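The Green Tray

My aunt left me the contents of one kitchen and no kitchen to put them in. The movers from Birkis brought the boxes up in October, 16 of them, and stacked them along the wall of the long room where I was living that fall. I had a wooden table, a kettle and a bed. I worked nights at MacKinnon, checking freight bills, and got home at 6 in the morning.

I decided to open one box a day before I slept. The first had dish towels and a phone book. The second had a bill from Wukach for 358 dollars, for a stove she had complained about for as long as I knew her. She had written PAID on it and underlined it twice. I put the bill in a drawer and went to bed.

The third box was the heavy one. 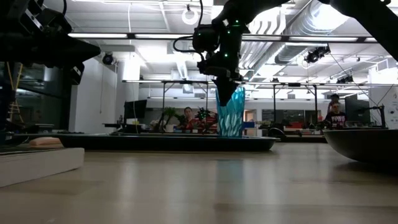

My aunt never kept flowers. She said they were dead when you bought them and got worse. So I didn't know what to do with anything in that box that looked like it was made for them. I stood the tall blue-green piece near one end of the round black platform, and its diamond pattern caught the ceiling lights. I tried to think where it had been in her house. I could picture the hall shelf, the top of the refrigerator, the sill over the sink. I couldn't put it in any of them. It might have been a gift she never opened. It might have been from before me.

I called my sister on my break that night and asked her. She said there had been a lot of things in that house before us.

We hadn't talked much since the funeral. She had wanted the dishes and I had wanted them too – neither of us said so, and then the lawyer read the paper and they were mine. She asked if I'd found the supper tray yet. I said I hadn't gotten that far. She said to call when I did.

It was in box 15, under a stack of Plostis catalogs. When we were small and one of us was sick, supper came on a tray. There would be soup, crackers, and something to drink in a plastic cup, because my aunt didn't trust us with glass in bed. I remembered the tray as red. I would have bet money on it.

I set it toward the far side of the table and put a few other things out on the bare wood. Then I called my sister, and she drove over, 30 miles, with her coat on over her pajamas. 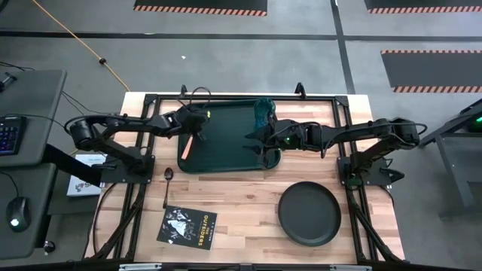 It was always green, she said, and the red one belonged to the people next door, who had lent it to us once when we both had the flu. She said I had cried when it went back.

I didn't remember that. I made tea and we sat down on the boxes. She picked up the spoon and turned it over, then put it back where it had been. She asked what I was going to do with everything. I said I didn't know. I said the lease was up in the spring and I'd have to carry it all down again.

She said she had a basement.

I told her she could have the dishes. She said she didn't want all of them – four plates would be fine, and the gravy boat if it wasn't cracked. It was cracked. She took it anyway. We wrapped the plates in pages from the catalogs and I carried them down to her car.

When I came back up it was almost 8. There was one box left and I let it wait.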